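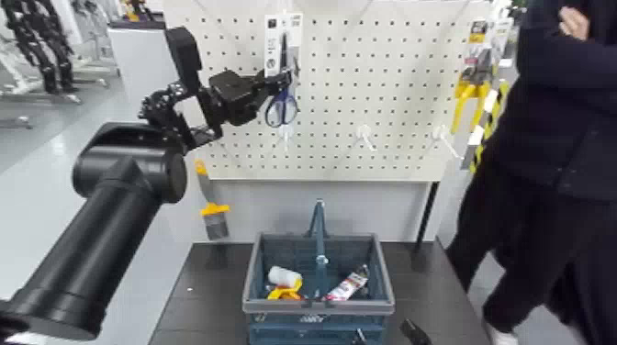

What is a pegboard display for?
It holds small packaged goods where a shopper can see them, reach them and, the shop hopes, buy one more than planned.

Chapter 3: The Peg and the Basket
October
By Kalliopi Sarantis

Print this chapter | E-mail this chapter

Trade manuals are fond of the pegboard. They say it is flexible, tidy and honest, and that it "sells by itself". Students should be wary of any fitting that is said to sell by itself. A board full of holes does very little until someone decides what hangs on it, how far apart, and what to do when a hook runs out.

Take the last point first. The older Larkolside manual tells staff to fill a bare hook at once, as an empty hook "costs a sale". I've looked for the evidence behind that claim and found one survey, by Rodrigo Falcão, covering 467 visits to small hardware counters. It recorded what people bought. It didn't record what they would have bought if the hooks had been full, and I can't see how it could have. 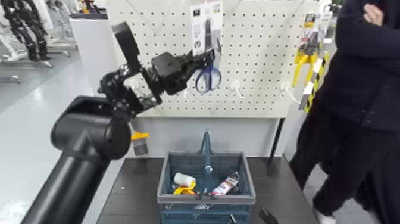 Figure 3.1 Scissors on a pegboard, with empty hooks to the right and a shopping basket on the table below.

The basket gets even kinder treatment. Put one in a customer's hand, the theory goes, and spending rises. Perhaps. But people who mean to buy several things are also the people who pick up a basket, and most of the studies I was taught from made no effort to tell the two apart. Ermelinda Calado's counter trial at Salgado at least tried, handing baskets to every second customer. She had 260 people and a difference so small she declined to put it in her summary. I wish more authors had her nerve.
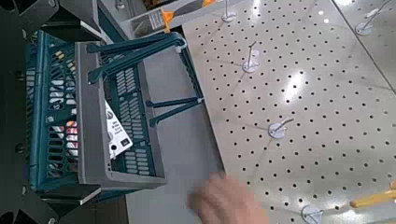
Figure 3.2 Slotted basket with its handles folded down and goods inside.

What a basket certainly does is free the hands. Anyone holding a paint roller in one hand and a tube in the other will have trouble lifting a pair of scissors off a peg, whatever colour the walls are painted.
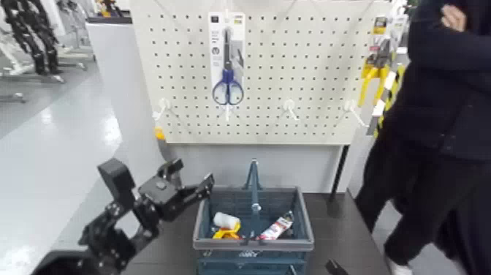 That plain fact deserves more of a student's time than the theories do. Before reading Section 3.1, visit a hardware counter near you and watch people unhook things. Note which packages catch on the peg, and whether shoppers put their baskets down first. Leave any talk of "impulse" out of your notes until you have something to pin it on.

Contact: Kesura Press | Copyright Kesura Press | Back to top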